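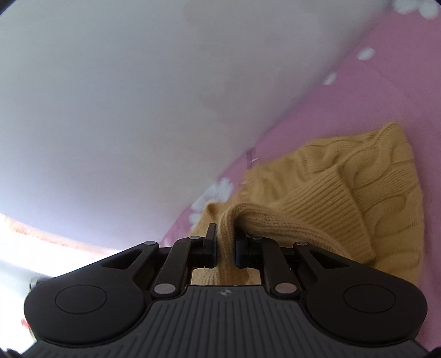 Asunto: Re: [punto-y-lana] Guardar las chaquetas gruesas sin que se deformen
De: Lucyna Tomaszewski
Para: lista punto-y-lana

Hola a todos, y perdonad que conteste por partes, que esta mañana he tenido que levantarme cuatro veces de la silla.

Knut Rieger escribió:
> Tengo tres chaquetas de ochos colgadas todo el invierno
> y las mangas ya me llegan a los nudillos. Mi hermana dice
> que las doble, pero si las doblo me sale una raya en mitad
> de la espalda. ¿Cómo lo hacéis las que tenéis armarios
> pequeños? ¿Y se abrochan o no se abrochan?

Knut, tu hermana tiene razón, y me alegra poder decírselo por escrito. Una chaqueta de ochos pesa mucho más de lo que parece y en la percha todo ese peso tira de los hombros hacia abajo. Yo perdí así una gris preciosa que me había tejido mi tía, y todavía me acuerdo de ella cada vez que abro el armario del pasillo.

Lo primero es la superficie. Yo doblo siempre encima de la cama, con la colcha bien estirada, por la mañana, cuando entra sol por la ventana y se ven las bolitas y los enganches. En la mesa de la cocina la lana resbala y acabo persiguiendo una manga.
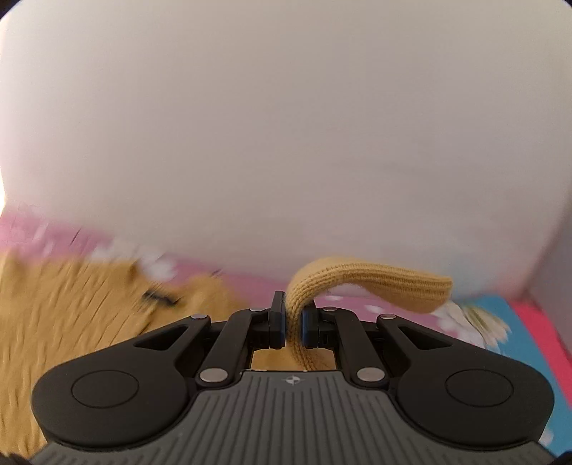 Después vienen las mangas, que son las que dan guerra. Las estiro primero hacia fuera, las aliso con la palma desde el hombro hasta el puño (sin tirar, por favor, que el canalé cede y luego no vuelve) y solo entonces las cruzo sobre la espalda, una encima de la otra. Si el puño asoma por el lado lo vuelvo hacia arriba y en paz. Fung-ping Man contó en esta misma lista que ella las deja en paralelo, bajando hasta el elástico, y lo he probado en abril con dos jerséis finos: queda muy bien, aunque con los ochos gordos me abulta demasiado.

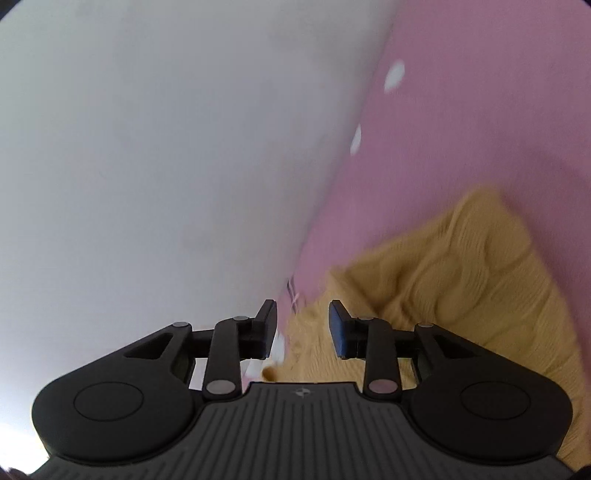
Para la raya de la espalda, mi remedio es doblar en tres y no en dos, y no apretar nunca el doblez. La lana de ochos hace sus propias lomas y hay que dejárselas. La de color mostaza, con esos pliegues ondulados y ese bulto irregular que forma contra la pared rosa de lunares, me recuerda cómo me gusta ver una prenda de estas: hueca, con aire dentro. Si la aplastas para que quepa en el cajón, entonces sí que te sale la raya, y ni con vapor la quitas del todo.

Y una cosa sobre las bolsas de vacío, que sé que Timo Schmieder las defiende con pasión - le tengo mucho cariño, pero no me convence. Van de maravilla para un edredón. Para punto grueso prefiero una funda de algodón vieja y un saquito de lavanda, que además en casa de mi madre se hacía así y las chaquetas duraban media vida.

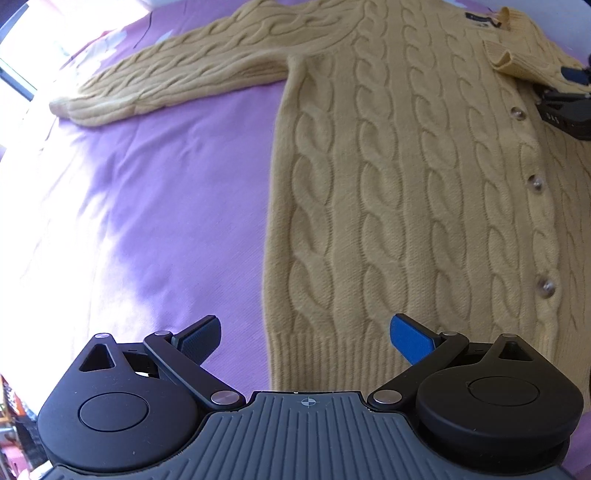
¿Se guarda abrochada o desabrochada?
Abrochada, pero dejando suelto el botón de arriba, para que el cuello se acomode solo y la tapeta no se retuerza.

Añado que conviene mirar los botones antes de guardar. Si alguno baila, se refuerza en el momento con hilo del color de la prenda, que en octubre ya no te acuerdas y lo pierdes en el autobús. Yo tengo una caja de lata con repuestos, casi todos sin pareja, y aun así me ha sacado de más de un apuro.

Si alguien tiene otro modo de doblar las que llevan capucha, que lo cuente, porque ahí sigo haciendo un churro.

Un abrazo grande para todos,
Lucyna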